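Workshop & Spare Room > Furniture > Pale wood tables, worth it?

drikora_dan
December 17, 2024
Offered a light wooden table for 8 bucks. It would live in the spare room, where I sort screws and lose them. My wife says pale wood shows every coffee ring. I say that's just record keeping.

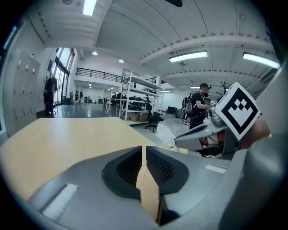 What I like is a plain flat top with a straight back edge, so I can shove it against the wall and forget the wall exists. Gray floor in there already. Sand it, oil it, or leave it be?

Mollah
Oil, 2 coats. Did mine in November and it's fine.

dirkham_kev
Disagree with Mollah. Oil yellows pale wood. Mine went from beige to mustard — I don't even like mustard. Water-based varnish.

Mollah
You used the oil from under your sink, Kev. We all read that thread. All 17 pages.

detum
Leave it bare and put a mat down. 8 bucks of table doesn't need 40 bucks of finish.

dirkham_kev
Bare wood and coffee. Good luck.

drikora_dan
Going with the mat. Kev, varnish is on my list for the next table.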